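Can a machine do the chores yet? An interview with the head of domestic trials at Utetti

Utetti has spent much of its existence on one question, which visitors to its offices in MacRitchie tend to ask within minutes of arriving: when will a machine be able to keep house? Members of our editorial office met the company's head of domestic trials in April to put the question again, and to ask what the most recent round of work has shown. In keeping with Utetti's policy, staff speak on behalf of their department and are not named.

The head of trials began with a caution about the word "chore" itself. "People use it for anything from wiping a table to emptying a wardrobe," she said. "For our purposes a chore must have a clear start and a clear finish, and two people looking at the result must agree on whether it has been done. Tidying a room does not meet that standard. Putting the cups back in the cupboard does."

The present list holds 51 such chores. Most are drawn from kitchens and living rooms, with a smaller group taken from the stockroom of Coltari, a homeware retailer which has worked with Utetti on shelf filling and returns. Each chore is attempted first in simulation, and only those that reach an agreed pass mark are moved to the practice flat on the ground floor.

Asked why so much of the work is done in simulated rooms, she pointed to the rate at which it can be carried out. The latest round comprised 2000 attempts, of which 879 were passed. "In the flat we would still be at it next winter," she said. "Someone has to put everything back between attempts, and that takes longer than the attempt. In the simulator the room is restored at once, and we may change the walls, the floor and the furniture as often as we like."

The changes are deliberate. Earlier software had learned its work in a single plain kitchen and did poorly when the colours were altered. Rooms are now put together with unlike finishes, some of which, she conceded, no householder would choose.
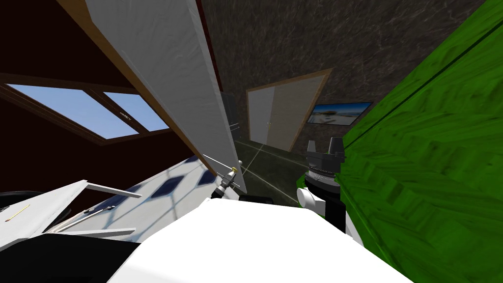
A simulated room used in the domestic trials, with the robot's two arms and grippers in the lower half of the view.

She was reluctant to treat the overall result as a single score. Chores that consist of picking up one firm object and setting it down elsewhere were passed in the great majority of cases. Those that required a door or a drawer to be opened first were passed far less often, and those that involved cloth were hardly passed at all. "A towel has no fixed shape," she said. "You may teach a machine where the corner is, and by the time the gripper arrives the corner is somewhere else."

The use of two arms together remains a particular difficulty. Many household tasks call for one hand to hold while the other works - opening a jar, for example, or steadying a bowl. The software, known within the company as Mudatach, plans for both arms at once, but she described the outcome as uneven. In a number of failed attempts each arm had carried out its own part correctly and the two had simply been out of step.

We asked whether a success in simulation could be relied upon in a real room. Her answer was that it could not, at least not yet. Of the chores on the list, eight have so far been transferred to the practice flat and have met the pass mark there. She named the clearing of a table, the filling of a low shelf and the closing of cupboard doors as the most dependable. Loading a dishwasher was attempted and withdrawn. "The rack moves when you touch it," she said. "Our simulated rack did not move enough. That was our mistake and we have corrected it, but the chore has gone back to the beginning."

The work for Coltari has followed a different course. A stockroom is more orderly than a home, and its boxes are of known sizes. Even so, the head of trials does not regard the shop floor as the easier of the two. Customers leave goods in the wrong place, labels face the wall, and aisles must be kept open at all times. The retailer's staff have asked for help with the hours before opening, when new stock is brought forward, and trials have been limited to that period.

On the matter of speed she was frank. A person clears the table in the practice flat in under two minutes. The machine takes nearly eight. She did not consider this a serious objection where the household is out or asleep, though she accepted that few people would wish to sit and watch it. Noise, in her view, is the more pressing complaint, and the next version of the arm joints is intended to be quieter.

Questions of safety took up the last part of our conversation. No trial in the practice flat is run without a member of staff beside the stop switch, and no trial with children or animals present has been approved. She expects that rule to stand for some years. "We are often asked for a date," she said. "I can say which chores we shall try next. They are folding a pillowcase and putting away cutlery, and I expect the cutlery to go better."

Utetti intends to publish the full list of chores, with the pass mark for each, when the present round of trials in the flat has closed.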